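Begay Laundry Notes

README, last touched in June

Hi! I look after the linen side at Plendside, a guesthouse with 16 rooms and one very busy utility corner, and this folder is where I keep everything we've recorded and written down since the two-armed robot started doing laundry with us. We call the whole project Begay. The robot is leased from a small outfit called Gralstead, and the software that logs its runs is Givik. If you've been sent this folder by either of them, welcome, and please read the part on labels before you open the spreadsheets, or you'll be confused by lunchtime.

What's in the folder

runs/ has 92 recorded sessions. Each one is a stretch of work at the washer: picking whites up from the seat beside it, moving them over, sometimes sorting first. The short ones are mostly from the early weeks, when we stopped it a lot.
notes/ is what the staff wrote, typed up by me. I fixed spelling and took out names. I left the swearing in.
rota/ has our shift sheets from before and after, with initials removed.
labels.csv gives one line per grab, 2,000 lines in all. Columns are session, item, outcome, stopped_by, comment.
old/ is old. I keep meaning to clear it.

Why we did this

The laundry was the job that ate everybody's morning. Two of us would come in at 6, and one would be stuck feeding the washer while the other ran up and down with breakfast things, and if a guest wanted anything at all, well, they waited. Gralstead wanted a real working place to try their machine in (not a lab with three folded T-shirts in it!) and we wanted our mornings back, so we said we'd give it a go and write down what happened, good and bad.

The good: I get to talk to people at breakfast now. I'd forgotten I liked that part. The robot handles most of the loading for whites, and the person on the early shift checks pockets, looks for stains and sets the cycle, then goes off and does something else for a while.

The bad: it's slow, and it changes how tired you get. Loading a washer by hand is boring but you can drift off and think about your weekend. Watching something else load a washer is a different kind of boring, where you can't drift off at all. A few people said in the notes that they went home with a headache in the first weeks. We moved the checks to set times after that and it helped a lot.

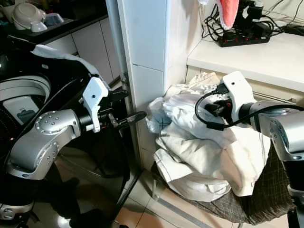
Did anyone lose hours over this?
Nobody's hours were cut, but the hours moved. The early shift used to need two people for laundry and breakfast, and one of those starts got pushed to mid-morning. That suited the two parents on the team and did not suit the person who liked being finished by noon. We talked it over as a group and swapped a few things, and the swaps are in rota/ under "after".

How the labels work

I did the labeling myself, in the evenings, with tea. The outcome column has four values:

ok means the item got where it was going.
drop means it didn't, and landed somewhere it shouldn't have.
clump means it picked up more than one thing. With a heap of whites this happens all the time, because a pillowcase inside a sheet just looks like more sheet. I can't tell half the time either.
stopped means a person stepped in. The stopped_by column gives the job role, never a name.

If a clump made it into the washer anyway I marked it ok and wrote "clump" in the comment. I know, I know. I started doing it that way in the first week and by the time Gralstead asked me to change it I was 35 sessions in and didn't want two systems in one file. Search the comments if you need them.

Cream and white both go down as "whites". Towels are their own thing. Anything a guest left behind (socks, mostly) is "stray", and strays never go in the washer until a person has looked at them.

Things that changed that I didn't expect

Our heaps got neater. People started stacking whites on the seat with a bit more care, which made life easier for the robot and also for whoever came after. New folks learn it that way now and think it was always like that.

There's also a new job that doesn't have a proper title. Somebody has to start the run, know where the stop button is, and write two lines at the end. We rotate it, and after some back and forth it comes with a little extra pay, which I'd push for at any workplace trying this. Don't let it become a free favor that lands on the person who's good with phones.

And we argue about less, oddly. The washer used to be the thing you got stuck with if you came in last.

What this data isn't good for

It's one guesthouse, one corner, one team that mostly gets along. Please don't use rota/ to work out how many people a laundry "needs". The times in runs/ include us stopping things to answer the door, and I haven't taken those gaps out. There's next to nothing on darks or delicates. Folding isn't in here at all; we still do that by hand and I'd be a bit sad to give it up, to be fair.

Using it

Go ahead for study or teaching. If you want to quote from notes/, ask first, as the people who wrote those lines still work here and I check with them each time. No selling it, and no using it to rank or score staff anywhere.

Still to do

Split the towels out into their own file.
Fix the sessions where the clock was an hour off.
Ask the team again how they feel, now that the newness has worn off.
Clear out old/.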